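Robots on the Patch Bench: Your Questions

I've worked the cable bench at Plirnwood for years, and since we started the Grimshaw project everybody who walks past asks me the same stuff. So I wrote it all down!

Are the robots taking your job?

No, but my job sure looks different. I used to spend whole shifts plugging network cables into switches for testing (my thumbs remember every one of them). Now the arms practice that part and I set up the work, watch the runs, and write down what went wrong. We had 5 people on the bench before and we have 5 now.

Why start with something as small as a cable?

Because it's the boring part, and it's harder than it looks! A plug has to be facing the right way, and it has to be straight before it goes anywhere near a port.

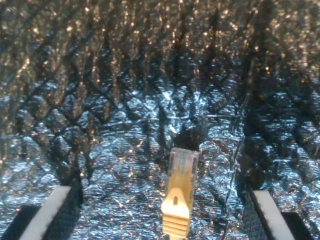
People do all that by feel and never think about it. I had to slow way down and explain my own hands to the folks from Nusis, who write the software. Weird afternoon, but kind of fun.

Did you need a tech background?

Nope. I got 3 weeks of training, mostly on how to stop an arm safely and how to move it by hand. The Gruler manual is 40 pages and I still keep it next to my coffee.

What happens when it misses a port?

I log it, reset the cable, and we go again. Some mornings that's pretty much all I do, and yeah, it gets old. Ask for a rotation if you're on misses all day. I did, and now we swap at 10.
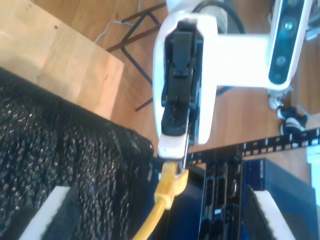
Is the pay the same?

Mine went up a little in November, when they changed the job title. Check with your lead, though, because the night crew got theirs on a different schedule.

What do you miss?

The talking, mostly. We used to chat over the bench with our hands busy, and now I've got one eye on a gripper the whole time. We take our breaks together to make up for it. 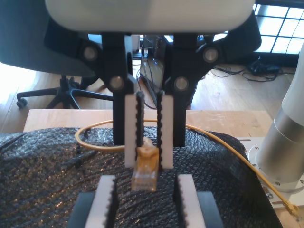 Yellow network cable held by its connector, with a second gripper below.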